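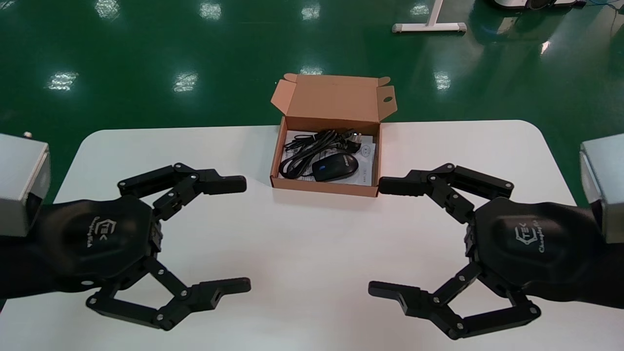 **Drilleck Neighbourhood Safety Forum - minutes of the June meeting**

Present: Razia Mohmand (chair), Ottavio Parisi, Shazia Janjua, Pilar Escobar (minutes), and 16 residents, which is a very good turnout for us and meant a hunt for chairs. Apologies from Melquiades Magaña, who sent a long and helpful note, read out under item 3.

Razia opened at 7 p.m. and thanked everyone for coming, especially the new faces from Nusano Court.

**1. Minutes of the last meeting**

Agreed, with one correction: it was Shazia and not Pilar who wrote to the council about the alley gate. Sorry, Shazia!

**2. Break-ins to sheds and garages**

Ottavio went through what residents have passed on to him since spring. Four sheds on Bortolotti Road have been broken into, all from the back lane, and bicycles were taken from three of them. The fourth lost a strimmer and, rather sadly, a box of fishing tackle that had belonged to the owner's father. All four have been reported to the police and have crime numbers.

There was a good long talk about locks. Several people felt the hasps on the older doors are the weak point, and Ottavio has kindly offered to look at anybody's door if they give him a ring first. Shazia reminded us to write down frame numbers and keep them indoors. She will bring marking pens next time - 40 have been promised.

**3. Street lighting in the back lane**

Melquiades's note said that the lamp behind number 104 is still out and the one by the Skandale garages comes on and goes off again all night. He has reported both twice. A lady from that end said she now walks the long way home after her late shift, and the room was very much with her. Razia will ring the lighting team herself and ask for a date.

**4. Fast riding on the footpath**

Views were mixed, and warmly put. Some wanted a barrier at the Skandale end, but Pilar pointed out that her neighbour's wheelchair would not get round it. Left open until we have heard from more people who use the path.

**5. Any other business**

Doorstep callers offering roof repairs were mentioned by two households. Please don't feel rude about shutting the door, and do tell a neighbour.

**Actions**

- Razia - ring about the lamps
- Ottavio - lock visits, by arrangement
- Shazia - marking pens
- Pilar - ask path users about a barrier

Closed at 8.40 p.m. Next meeting same place, same time, and Shazia is on teas.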